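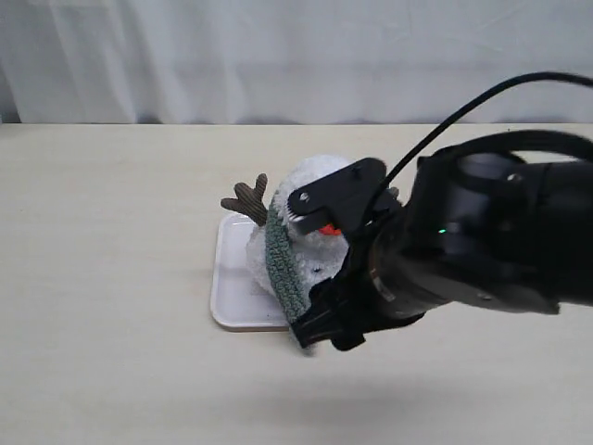
White plastic tray on the kitchen table, curtain pulled across behind.

Drying your own herbs – oven, airer or dehydrator?

nuala_on
21 May 2020
Right, I've gone a bit mad with the mint this year and it's trying to take over the whole yard. Same with the lemon balm. I'd like to dry a decent lot for tea over the winter, but my only go at it before was in the oven and it came out brown and tasted of hay. Do people still do it on a tray or has everyone moved on to the machines? I've been eyeing up the Nellen dehydrator but it's 246 euro, and that's an awful lot of mint tea.

Nuala Ó Néill

hegarty_m
Don't buy the machine! I've dried mint, sage and thyme on trays for years and never spent a penny on it. Strip the bad leaves, give the rest a shake, lay them out in one layer and keep them out of the sun. Turn them once a day. Mint is done when it crackles, usually inside a week in our house, but we've the stove going half the year so you might be longer.

Sun is what ruins the colour, by the way. My mother used to put hers on the windowsill and it was like straw by the end.

eoin_d
Going to disagree with Malachy there, sorry. Trays are grand if you've a dry house. We're by the sea and I lost two full batches to mould in February doing it exactly that way (mint and parsley). Solid plastic is the worst for it too, there's no air getting in underneath. If you're going the cheap road, use a wire cooling rack with a bit of muslin over it, or hang it in bunches.

I got the Grurnen in the end, much less than the Nellen, three shelves, noisy as anything but it does the job overnight.

hegarty_m
Kitchen paper under the leaves, Eoin. Change it the first day. I've never had mould.

eoin_d
You've never had my kitchen.

gobnait_nb
Hello all, I'm with Eoin on the air but with Malachy on the money :) I hang mine in small bunches, six or seven stalks, with an elastic band so it tightens up as the stems shrink. String lets them all drop on the floor, ask me how I know. Paper bag over the top with a few holes in it if you're dusty. Lemon balm goes black very easily so do that one first and do it fast, and pick it before it flowers.

Basil I wouldn't dry at all. Chop it, bit of oil, ice cube tray, freezer. Parsley the same. It tastes of nothing dried, in my opinion.

nuala_on
Oh that's very helpful, thanks! I think I had the oven far too hot so. It was at 100 and I went off and forgot about it. Would a lower heat work or is the oven a bad idea altogether?

gobnait_nb
As low as it'll go, with the door open a crack and a wooden spoon stuck in it. Ours only goes down to 50 and even that's a bit much for mint. Fine for rosemary and bay.

brid_nm
Has anyone used the Soson mesh thing, the round one that hangs up like a lampshade? They have them in Ó Dubhghaill's beside the seed potatoes. I was going to get one for camomile because the heads roll off everything else I own.

eoin_d
My sister has it, Bríd. Zips are rubbish but otherwise it's good. Take it down gently or you'll be picking camomile out of the carpet.

hegarty_m
Camomile does perfectly well on a tray.

brid_nm
I knew you'd say that Malachy!

nuala_on
OK, I'm doing half the mint in bunches and half laid out with kitchen paper, and the lemon balm is going up tonight. The Nellen can wait. Do you crumble it before it goes in the jar or leave the leaves whole?

gobnait_nb
Whole, and crush them when you're making the tea. Look at the jar after a few days, and if there's any mist on the glass tip it all out and dry it a bit longer.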